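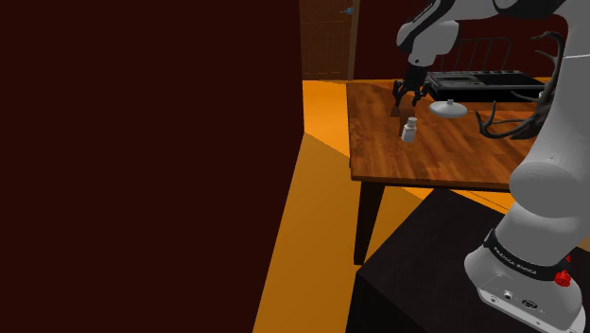 Student Projects / Robotics and Automation

Setting Up (and Babysitting) the Simulated Arm Cell: Project Report
Last updated: February
Submitted in February by the cell setup student, Jendeck project

I signed up for the Jendeck project thinking I'd spend the semester teaching a robot to pick things up. What I got was the cell: the arm, the pedestal, the table, the room, and whatever had gone wrong with any of them overnight. I ended up liking it a lot more than I expected, so this report is mostly about that.

The cell lives entirely in simulation. We have an arm with what looks like FRANKA EMIKA on the band around its base, mounted on a black pedestal next to a wooden table, and a black two-finger gripper that points down at the tabletop when the arm is parked over it. Behind all that there's a room with dark maroon walls and a wooden door. The room and table come from a scene pack called Comamau, and the little program that loads everything and starts a run is Truvov, which an earlier group in our department wrote and left us with very short notes. (Very short. One page, and half of it is about colors.)

Getting the pedestal right

My first job was the mounting, and wow, did I underestimate it. Truvov wants the base of the arm placed on the pedestal and the pedestal placed on the floor, as separate steps, and I'd done it in the wrong order. The arm loaded sunk 80 millimeters into the block. It still moved! It just shook like crazy every time the shoulder turned, and I spent two evenings fiddling with joint damping before I thought to check whether two solid things were sharing the same space. Once I raised the base so it sat on the flat top of the pedestal, the shaking went away and I put all my damping numbers back where I'd found them.

Then there was the distance to the table. Too far away and the arm has to stretch nearly straight to get to the far side, and it gets slow and weird near full reach. Too close and the elbow runs out of room to fold. I moved the pedestal in small steps and saved each position in its own settings file, and I settled on the sixth file, so if you ever open our folder and wonder why everything is named "pedestal_6," now you know. Please don't rename it, three scripts look for it.

The stuff on the table

The table gets dressed with objects before each run. The layout I used for most of my checks has a small white bottle up front, a round domed white lid, a long black electronic device toward the back, a little dark brown block that almost vanishes against the wood, and a set of antlers. I love the antlers. They are also a terrible thing to put beside a robot, because one of them curves way up high and the tines are thin.

The trouble was their collision shape. To keep things fast, Comamau wraps each object in one simple outer hull, and for a bottle that's totally fine. For antlers it makes a big invisible lump that fills in all the gaps between the tines. The arm kept stopping dead in open air and reporting contact with nothing I could see. I turned on the collision view, saw the lump, and said something I won't put in a report. Splitting the antlers into smaller pieces fixed the phantom stops, but the load time got noticeably worse, so I went back and merged a few of the pieces low down near the tabletop where we never reach anyway.

The lid had the opposite problem. Its knob was missing from the collision shape completely, so the fingers would close right through it. I added a small cylinder by hand.

The gripper

Our fingers are jointed and bend outward and then down to narrow tips, which is nice for getting around a bottle and less nice for contact settings. With the default friction, objects slid out slowly, like soap. I ran 2,000 grasps with different friction and closing force values (overnight, on the Michalski machine in the basement lab, thank you to whoever left it free) and 508 of those ended in a slip. Nearly all the slips were on the lid. Raising the friction on the fingertips alone, and leaving the rest of the gripper as it was, gave me the best results, and those are the values saved in the cell now.

I also changed the start routine so the gripper always opens fully before the arm moves. Before that it kept whatever opening it had at the end of the last run, and a half-closed gripper coming down over the bottle is a good way to launch the bottle across the room.

Looking after it

You'd think a simulated cell wouldn't need upkeep, but ours did. Before a batch of runs I do this:

Load the empty cell and let it sit for a few seconds. If the arm drifts, the gravity setting got reset.
Drop the objects in and wait until they stop moving.
Move each joint a little both ways with the collision view on.
Open and close the gripper over bare table.
Save a copy of the settings file before touching anything else.

It takes less time than making coffee, and it caught a broken wrist limit twice after Truvov updates.

What's left

The bottle still tips over sometimes when the objects settle, and I haven't figured out why. I think its weight is set too high up in the body, but changing it made the lid start sliding, and I ran out of semester. The shadows slow the rendering down too, and I'd like to try a cheaper light for batch runs. My notes on both are in the Jendeck folder, along with the collision pieces for the antlers and the old settings files I was too nervous to delete.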